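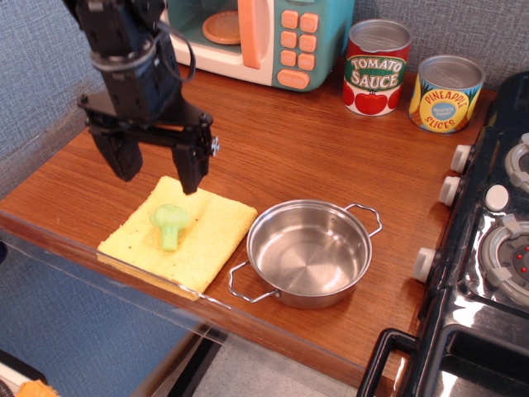 Tamunoemi Ogundipe schreibt, bei ihr lande alles aus der Spielküche abends in einer einzigen Kiste, und am nächsten Morgen werde erst einmal gekippt und gewühlt, bis das richtige Gemüse wieder da ist. Ob es nicht einfacher gehe?

Doch, liebe Tamunoemi, das geht, und zwar mit weniger Aufwand, als man denkt! Bei uns hat es freilich auch eine ganze Weile gedauert (und manche Dose ist in dieser Zeit unter dem Sofa verschwunden), bis wir darauf gekommen sind, die kleine Küche so zu behandeln wie die große: Was man ständig braucht, bleibt auf der Arbeitsplatte, und alles Übrige wandert in die Schublade oder ins Regal. Auf der Platte stehen bei so einer Küche am besten nur die Sachen, mit denen wirklich gekocht wird, also ein Topf, die Mikrowelle, ein paar Dosen und das Gemüse, das gerade an der Reihe ist.

Ein Tuch gehört für mich unbedingt dazu. Ich nehme am liebsten ein gelbes, weil man es sofort findet, und es darf ruhig ein etwas dickeres sein, so ein frottierartiges, das nicht gleich verrutscht. Frisch abgewaschenes Spielgemüse legt man darauf ab, dreht es nach ein paar Minuten einmal um und lässt es dann in Ruhe, bis auch in den Röschen vom Brokkoli kein Tropfen mehr steht. Gerade da hält sich das Wasser nämlich gern, und wer es zu eilig hat, findet es später in der Schublade wieder.
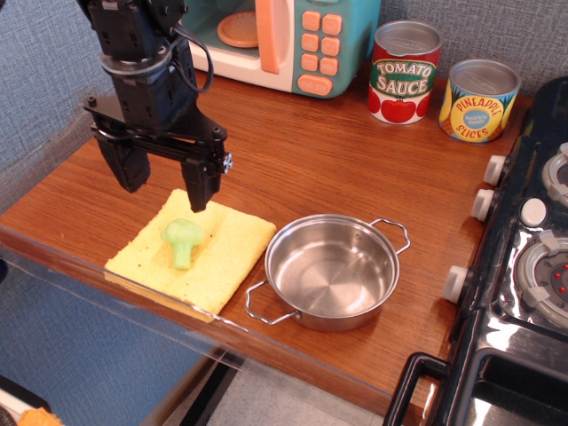

Der Brokkoli auf dem gelben Tuch, gleich daneben der Topf.

Zum Waschen selbst: lauwarmes Wasser, ein kleiner Spritzer Spülmittel, mehr braucht Kunststoff nicht. In die Spülmaschine gebe ich nur Teile, bei denen es der Hersteller ausdrücklich erlaubt, und auch die bloß in den oberen Korb. Ein Edelstahltöpfchen wird schön blank, wenn man es gleich nach dem Spülen mit einem weichen Lappen ausreibt, immer im Kreis und ohne groben Schwamm. Beim Abtrocknen vergesse ich selbst gern die Stellen, an denen die Drahtgriffe sitzen, dabei bleiben genau dort die Kalkränder.

Die Dosen bekommen ihren Platz ganz hinten, neben der Mikrowelle, und zwar mit 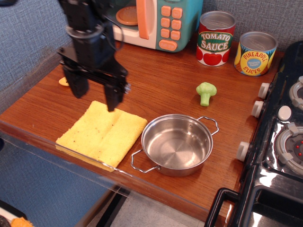 dem Etikett nach vorn, damit auch Kinder, die noch nicht lesen, am Bild erkennen, was drin sein soll: Tomaten hier, Ananas dort. Abwaschen würde ich sie nicht, jedenfalls nicht, wenn die Etiketten aus Papier sind. Ein leicht feuchtes Tuch reicht, einmal rundherum und über den Deckel, und danach gut nachtrocknen.

Vorn lasse ich gern ein Stück frei, denn irgendwo muss ja auch geschnippelt und angerichtet werden. Wenn der Topf abends immer an derselben Stelle landet, räumen die Kinder ihn nach einer Weile von ganz allein dorthin zurück (na gut, fast immer).

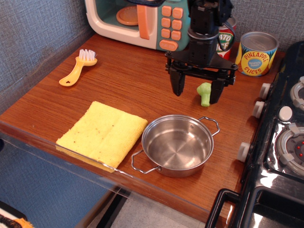

Rubrik: Putzen und Pflegen

Eine kleine Bürste mit weißen Borsten leistet in der Spielküche gute Dienste, auch wenn sie eigentlich selbst Spielzeug ist. Krümel aus den Ecken kehrt man damit trocken heraus, bevor man feucht wischt, sonst schmiert es nur. Die Holzplatte wische ich immer in Richtung der Maserung und mit einem gut ausgewrungenen Tuch, und das Tuch selbst kommt einmal in der Woche in die Kochwäsche, sofern das Etikett es zulässt. Weichspüler bitte weglassen, davon saugt es schlechter!

Im April ist bei uns dann wieder der große Frühjahrsputz dran, und da darf die kleine Küche natürlich mitmachen. Alles einmal herunter, Knöpfe und Türgriff der Mikrowelle abreiben, den Drehteller nicht vergessen, und erst wieder einräumen, wenn die Platte ganz trocken ist.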